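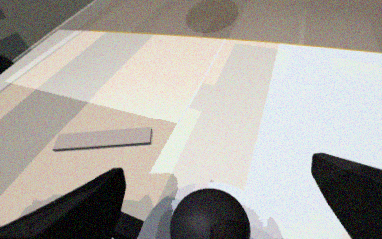
Bullthorpe, 31st August

Notes for week 2 — moisture, airflow and why your hay heats up

Okay, picking up where we stopped. I promised I'd finish the drying part before we drive out to Cornley, so let me get through it (and yes, the Cornley trip still needs boots, I'm not lending mine again!).

Hay that goes into the barn too damp keeps breathing. The plant cells are still using up sugar, the molds join in, and all of that makes heat. A little warming in the first few days is normal and I don't lose sleep over it. What worries me is a stack that cools off and then climbs again.

The Amaral farm put up 570 small square bales in June, and Leonor Rebelo kept a probe log for us the whole way through. She found 22 bales she didn't like the feel of and pulled them out to stand on their own with gaps between. Please look at her log before class. The columns are bale row, depth of probe, reading, and her own remarks, which are the best bit if you ask me.

Things I want you to be able to do by the end of the week:

Take a handful from the middle of a windrow, twist it, and tell me if you'd bale it.
Push a probe into a stack at three depths and write the readings down in order.
Sketch a stacking plan for the Plalness barn that leaves air moving along the floor.

On that last one — the Plalness barn has 1,326 square feet of floor, and almost everybody fills it wall to wall on the first try. Leave yourself a walkway. Pallets underneath, cut side of the bales up, and don't shove the newest load into the back corner where you can't reach it with a probe.

Reading for next time is the chapter on preservatives, first half only. Bring your sketch on paper, please, with your name on it.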